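Hepburn go into the break four points clear

Skister 0, Hepburn 1

Hepburn finished the year with a narrow win at Skister and will start the second half of the season four points clear at the top. The goal came six minutes after the restart, when Domnica Toma met a corner at the near post and headed it down past the goalkeeper. It was her first goal since moving back into central defence.

Her defending mattered more on the day. Skister put a lot of high balls into the box in the last quarter of an hour and Toma won most of them. She also made the tackle that stopped a clear run on goal just before half-time. Hepburn have now let in 6 goals all season, the fewest in the division, and Toma has played every minute of it.

The attendance was 1,241, a record for a league match at Skister. Almost 500 of those were in the away end, and the kick-off was held back for a short while so that everybody could get through the turnstiles.

Skister had the better of the first half. They hit the bar from a free kick and had two good shouts for a penalty turned down. Their manager said afterwards that she had no complaint about the second one but wanted to see the first again.

"We gave away one corner we didn't need to give away and they scored from it," she said. "We did well enough otherwise." 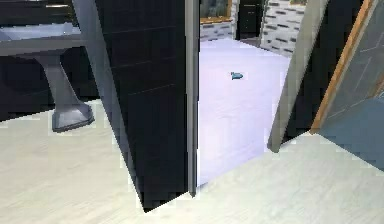
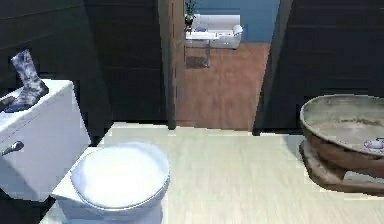 AROUND THE LEAGUE

Fuvska drew 2-2 at home to Datorine and stay second. They were two up at half-time and should have had a third, but Datorine changed to a back five after the break and came back into it with a long-range shot and a late own goal. Fuvska have dropped points in three of their last five matches and their captain is a doubt for the next one with a calf strain.

Datorine move up a place to fifth. They have asked for their postponed match against Skister to be played in midweek, and the league will confirm the date once both clubs have agreed on a ground.

There are no fixtures now until February. Hepburn's first match back is at home to Fuvska, and a win would put them seven points ahead with the return game still to play. Toma is one booking short of a suspension, but the count is cleared over the break and she will be free to play.

Season ticket holders do not need to book for the Fuvska match. Everyone else should buy in advance, as there will be no cash sales at the gate. Under-12s get in free with a paying adult. The away end opens an hour before kick-off and the main stand half an hour earlier.

December 29, 2025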